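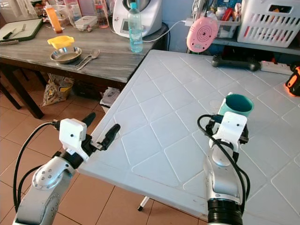
One reader wrote in to ask whether the raised diamond pattern makes a mug wobble, and the answer from another owner was no, hers has held coffee every morning since June.

Melberg Utility Table, white
Item no. 183
In stock
Sold by Brurum

We've carried the Melberg for a good while now and we're still fond of it! It's a plain white plastic table with a raised diamond lattice all over the top, and it goes happily next to an older wooden table when you need more room (for the mugs, the power strip, the game controller, whatever else ends up there). Wipe it with a soft cloth and a little dish soap, and run an old toothbrush along the lines of the pattern now and then.

Top length: 137 cm
Maximum load: 200 lb, spread evenly
Matching shelf basket sold separately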